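Ticket 432: Coating worn off inside sorting bin
Status: Open, waiting on parts
Site: Jernville workshop
Opened by: Valentin Caron
Date: 1/26/21

Original message

Hello again, and thank you for being so quick with the last one (the shelf brackets are holding up beautifully!). I'm writing about the big gray metal bin on the wooden table, the one we keep the red and green bars in. The sloped panel under the back wall has lost a good deal of its white coating. It began in November as a few scratches along the bottom, and I'm afraid I let it go longer than I should have. Now there's a wide gray patch with ragged edges, and the top and the left end are the only parts that still look properly painted.

My worry is flakes getting onto the bars. They go to the Villanueva people, who are very particular about the finish, and I'd hate to send them a batch with white specks on it.

Reply from Skultetti support

Hi Valentin, good to hear from you, and I'm glad about the brackets! A few things to try before we talk about a new panel. Take all the bars out, wipe the slope with a damp cloth, and run a strip of masking tape along the ragged edge. Press it down, peel it off slowly and tell me what comes away with it. Would you also look at the two holes in the floor near the front and make sure they're clear?

Update from Valentin

Did all of that this morning with a cup of coffee beside me. The tape brought up a little white dust on the first pull and next to nothing on the second. The holes were clear. I gave the floor a good wipe too, though it's so scuffed and cloudy that it never looks much different afterward. By my tally sheet we've put around 4,000 bars through this bin, so I suppose it has earned its scratches.

Reply from Skultetti support

That sounds like plain wear to me, and the edge should hold for a while. Please keep using the bin, but repeat the tape test every 12 days or so, and lay the bars down instead of letting them slide in over the slope. I've asked Gramberg for a replacement liner, part 228, and will add the delivery date to this ticket once they give me one.

Update from Valentin

Attached, and many thanks as always. No hurry on the liner.
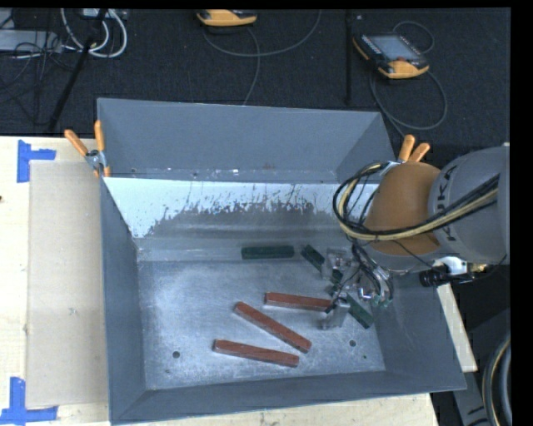 Attachment 1: bin with red and green bars, worn panel at the back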